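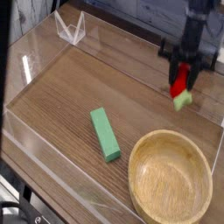
Brown, finely striped grain on a wooden tabletop, seen through the floor of a clear acrylic tray

Wood grain is the direction, arrangement and appearance of the fibers in a piece of wood. The word is used loosely in trade and household speech and may refer to the pattern on a cut surface, to the line the fibers follow along a board, or to the size and spacing of the pores. Technical writers usually separate these meanings and use "grain" for fiber direction, "figure" for the visible pattern and "texture" for the size of the cells.

Contents
Formation
Types of grain
Effect of cutting
Grain in tabletops
Finishing
Care
See also

Formation
A tree adds new wood just under the bark. In places with a clear growing season, wood laid down early in the year tends to have larger cells with thinner walls, and wood laid down later is denser and often darker. The two together make up a growth ring. When a log is sawn lengthwise, the rings appear on the face of the board as stripes, arches or loops, depending on where the cut falls.

In tropical regions where growth continues for most of the year, rings may be faint or absent. Stripes in such woods often come from changes in fiber direction or from bands of color.

Types of grain
Straight grain runs parallel to the length of the board. It splits cleanly and is preferred for tool handles and ladder rails.

Spiral grain winds around the trunk as the tree grows. Boards cut from such trees are more likely to twist as they dry.

Interlocked grain changes direction from one layer of growth to the next. It is difficult to split and to plane, but gives a ribbon pattern when cut along the radius of the log.

Wavy grain moves in short, regular curves. It produces the rippled figure often seen on the backs of violins.

Effect of cutting
The same log can yield boards of very different appearance. Flat-sawn boards, cut at a tangent to the rings, show broad arches. Quarter-sawn boards, cut along the radius, show narrow and nearly parallel lines, and in oak they also show pale flecks where the rays are exposed. Rift-sawn boards lie between the two and have straight lines with few flecks.

Quarter-sawn stock wastes more of the log and generally costs more. It also moves less across its width when the air becomes damp or dry. Most species shrink almost 2 times as much along the rings as across them, though the ratio varies.

Veneer follows the same rules. Slicing through a squared log gives a pattern close to that of sawn lumber, while rotary cutting peels the log in one long sheet and gives wide, irregular loops.

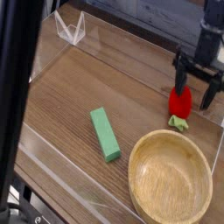
Grain in tabletops
The grain of a rectangular tabletop normally runs along its longer side. Boards are glued edge to edge, and makers arrange them so that the joints are hard to see. Solid tops are fastened to the frame with slotted screws or clips that allow the wood to widen and narrow with the seasons.

The Hustirik workshop, a maker of school and office furniture, adopted a written rule on grain matching on 18 April 2023. The rule requires the boards in a single top to come from the same delivery and limits each top to five boards. The furniture historian Spyros Nikolaidis has compared it with the older practice of the Csizmadia joinery, whose stock book lists 706 tops, each with a note on the cut of the boards.

Finishing
Clear oil, shellac and varnish deepen the color of wood and increase the contrast between early and late growth. Stain settles more heavily in open pores and can make a fine stripe more prominent. Sanding across the grain leaves scratches that become visible once a finish is applied – the work is therefore done along the fibers. 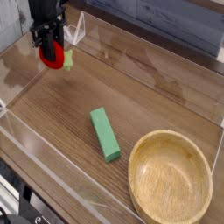
Medium-brown tabletop with fine grain lines, enclosed on several sides by clear acrylic

Care
Finished surfaces are wiped in the direction of the grain with a soft, slightly damp cloth and then dried. Long exposure to sunlight changes the color of most species. Cherry darkens, while walnut slowly becomes lighter.

See also
Figure (wood)
Growth ring
Quarter sawing
Veneer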